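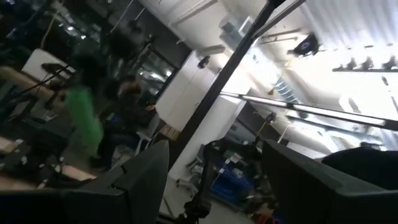

Bright strip lighting, light gray floor.

Home Reviews Storage Worktables Archive

Ustwood butcher-block worktable, reviewed by Hala Zaki

The Ustwood is a flat-top worktable with a butcher-block surface in pale and brown strips. It ships as a top and a separate base. The top weighs 133 pounds and needs two people to lift. Working height is 33 inches with the feet fully in, which suits standing work for a person of medium height and is too high for a standard chair.

I have used it for 45 days, mostly for sorting and checking medical supplies: a first-aid kit, pill bottles, small containers and the bins they go back into. That is light duty in terms of load. It does show up two things quickly - how level a surface is, and how well small items can be told apart from it.

Assembly
The base bolts together with one hex key, supplied. Bolt holes lined up on three corners. The fourth needed the rail loosened and pulled across before the thread would catch. Tighten everything by hand first, then go around again with the key. The instructions show this in the wrong order.

Surface
Joints between the strips are tight and can't be felt with a fingernail. I checked for flatness with a steel straightedge along the length and across both ends and found one low spot near the back edge, deep enough to pass a sheet of printer paper. A cylindrical bottle laid on its side on the middle of the top stays put.

Contrast is good for strong colors. A red and white kit is easy to find on the wood at a glance. Orange is weaker, particularly against the browner strips, and anything clear is poor. I have overlooked clear plastic packaging more than once.

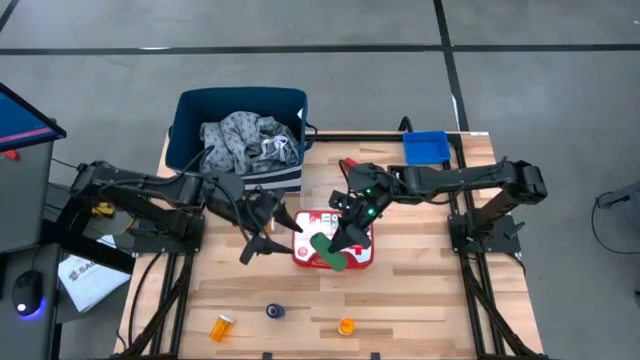 Finish and glare
The factory finish has a slight sheen. Under strip lights it throws back some color from glossy objects, most obviously red ones. For sorting this is harmless. For reading small print on a label lying flat, I tilt the label. Owners who want it duller can go over it with a fine pad and a matte oil; Jetomov oil worked on my offcut and left no tack after a night.

Cleaning is a damp cloth and a dry one. Alcohol wipes left a pale ring that came out with a second coat of oil. Hard plastic cases have not marked the surface so far. A metal tin dragged across it has, near the front edge.
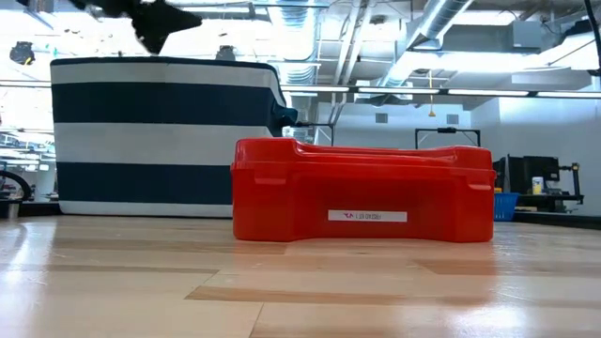 Red carrying case and striped fabric bin on the wood.

Compared with the Mitum
The Mitum top is laminate, lighter, and takes alcohol without complaint. It also flexes in the middle and its edge banding lifts. If wipe-down is the main requirement, buy the Mitum. For stiffness, the Ustwood is clearly better.

Verdict
Recommended for packing and sorting. Check the back edge for flatness on delivery, and budget for oil.

Comments

oh_bench: Same low spot on mine, same edge. Support sent a replacement top in August.

R.T.: Does the height include the feet?
Hala Zaki: Yes, with the feet screwed fully in.

plank2000: Mine came with the wrong size hex key. Otherwise agree.

Contact | Copyright Hala Zaki | Back to top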